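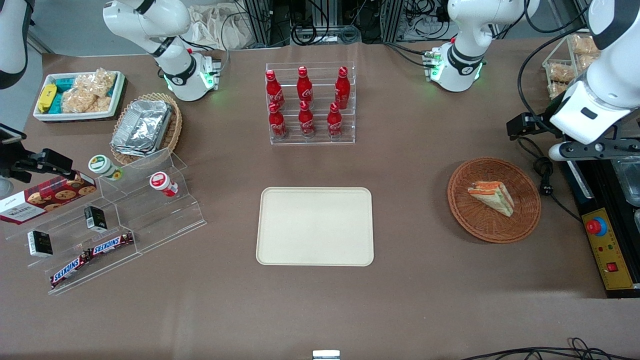 Flor Llanos
Asked in Small Kitchens and Catering – February 10, 2022 – 3 replies

Can two robot arms pack a lunch tray yet, or am I dreaming?

Hello all, and forgive the length of this, I never could write a short post.

We are a small family caterer in Sistovden (Llanos, if you've ever been to a training day at the library there you have very likely eaten our egg and cress). Most of what we do now is individual lunch trays for meetings and courses. In a normal week we send out 400 of them, and in July, when the summer schools are on, it goes up to 1,000, and that is the month when I stop sleeping and my sister stops speaking to me.

Cooking isn't the trouble. We like the cooking. The trouble is the hour and a half every morning when everybody stands along a table and puts things on trays. Sandwich, drink, something crunchy, something sweet, little pot of something, next tray. It's dull and it hurts your back, and people get it wrong precisely because it's dull. Last month a whole office got two chocolate bars each and no sandwiches, and they were very nice about it, but still.

So I've been looking at robot arms. The sort of table I have in mind is the one at the top: cream tray in the middle, the snacks and bottles and foil containers set out round it, and an arm to either side. It's so close to what our own bench looks like at half past six in the morning that I got rather excited. What I can't work out from anybody's website is whether such a thing can do the job for a whole morning, with me in the next room buttering, or whether I'd be standing over it the entire time picking up crisps.

We've no engineer in the family. My nephew is good with phones. I'm happy to rearrange the bench, buy racks, change the brand of biscuit, whatever helps. I would just like to hear from people who have tried before I ring a salesman.

Thank you so much in advance, and if you're ever passing, there's always soup.

Flor

Tindomar
Replied the same afternoon

Short version, no, hire a student for July.

Ruth Pacheco
Replied the same evening

Hello Flor, what a lovely question, and I do know that bench-side misery, having spent a good many years in school kitchens before I moved over to looking after packing lines. I'll try to be useful, though I should say that my experience is with one pair of arms at one bakery, and things move along quickly.

The way I'd go about it is to forget "can it pack a tray" and take your items one at a time, because they are wildly different from a machine's point of view, and your picture happens to have most of the nice ones and most of the nasty ones on the same table.

Bottles are the nice ones. Standing upright in a stepped rack like those Cokes, always in the same spots, same shape, same height, they are about as kind as it gets. Ours hardly ever missed a bottle. The one thing to watch is that somebody has to refill the rack, and refill it properly.

Chocolate bars are good too, so long as they lie the same way each time. The Snickers along the bottom step of that clear rack would suit me very well. A box like the Walkers is fine as a shape, but I'd want it standing or lying square and not leaning, and I'd check how wide it is against how far the fingers open. People forget that and then blame the software.

The small jars I'd call middling. Upright, easy. The red-lidded one on its side is another matter, and any jar that can tip over will do so one morning. A strip with holes cut in it would keep them honest, and you could make one on a Saturday with a drill.

Now the nasty ones. Clear bags, like the puffed rice, are shiny and see-through and squashy, and the camera has trouble deciding where the bag stops. Ours would pinch a corner, lift, and let go halfway across. And stacked foil containers gave us no end of grief. The lids crinkle differently every time and the fingers dent the sides, and if you pull at the top one crookedly the one below comes along for the ride. Deal them out in a single layer if you've the room.

The sandwich is the one I'd never hand over, at least unwrapped. A triangle of soft white bread with filling in it wants a very gentle grip, and I've seen what happens to the filling otherwise. Put it in a rigid wedge box and it turns into a perfectly ordinary parcel. Loose in a basket, I'd do it by hand and be glad to.

So if I were in your shoes, I'd let the arms do drinks, bars and boxes, and keep one person at the end of the table for sandwiches, bags and a quick look over every tray. At our place that brought the packing down from 4 people to two, and the two who stayed had far less lifting. It wasn't fast, mind. Each arm was slower than a grown-up who'd had her coffee. It just didn't get bored, and it never put in two chocolate bars unless we'd told it to.

On standing over it: for the first 6 weeks, yes, you will, I'm afraid. After that we could leave the room for short spells, with the door open and one ear out. Keep the red stop button where whoever is nearest can hit it without reaching over anything, and do show your nephew and your sister and anyone else who comes through.

Two other bits. Ask the salesman to run your own items, from your own supplier, on your own trays, for a full hour while you sit and drink tea. If he only wants to show you ten minutes, thank him and go home. And ask how the grippers are cleaned, and how long that takes with the thing back up and running afterwards. I didn't ask, and I was sorry every single evening.

Do let us know how you get on. I'd take you up on the soup.

Ruth

Tindomar
Replied the next day

Fair enough, that's a better reply than mine. I'd still hire the student, but I was thinking of the whole tray and not just the drinks end. We looked at a Tiltero bench at work and went off it over the cleaning, same as Ruth. If you do get somebody in for a trial, take along a few of your bags even if you mean to pack them by hand. I'd like to know if any of them manage it.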